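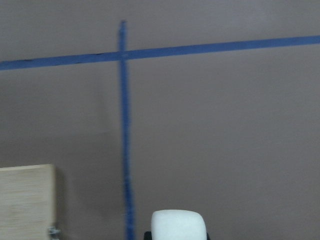

My placement was at Jolach, a firm that packs spare parts for kitchen fitters, and my report is about what happened to the packing room when the robot arms came in. I'd expected to spend my weeks writing about speed and money (there is a bit of that further down, sorry), but I kept ending up in chats with the packers about tape! Blue painter's tape gets used for everything there now. The big cross of it on the wall is a good one to start with, because it isn't straight. The strip going across climbs towards the right and the one going down leans a bit, and you can see the torn end at the top. I like that. People think of automation as all neat lines, and then you go in and it's somebody with a roll of tape doing it by eye.

So, what the job used to be. Before the arms, each packer had a bench and a picking list and did an order from start to finish. You knew which hinges went with which screws and you carried it all in your head. Now the arms do the picking for the small orders and the packers look after the arms. At Jolach they call this "minding". One person minds 4 arms, which sounds restful and really isn't, as they all seem to want something at the same moment.

I asked everyone on the early shift what they missed. Mostly it was talking. With the old benches you faced each other, and now you stand with your back to the next person. Halima Mohamedi, who trained me, had packed for years before she moved over to minding, and she said her wrists were much better but her day felt longer. She also said she got fewer thank-yous, because when an order goes out right it's the arm that gets the credit, and when it goes out wrong they come and find her.

Now the numbers. In February the room sent out 2,506 orders, and 556 of those needed a person to step in, usually for a bag that wouldn't pick up or a label facing the wrong way. I think that is a lot of stepping in! The weekly summary doesn't show it at all, it only shows orders sent. I wrote this up for my supervisor, and there's now an extra column for it.

Pay was the awkward part. Minders get the same rate as packers did, even though they've had to learn the Ovel software on top, and the training for that was one afternoon and a 200 page manual. Most people I spoke to had picked it up from each other instead, at tea break or by shouting across.

If I did the project again I'd go in on the late shift too. I only managed one evening, and they had a completely different way of sharing the arms out.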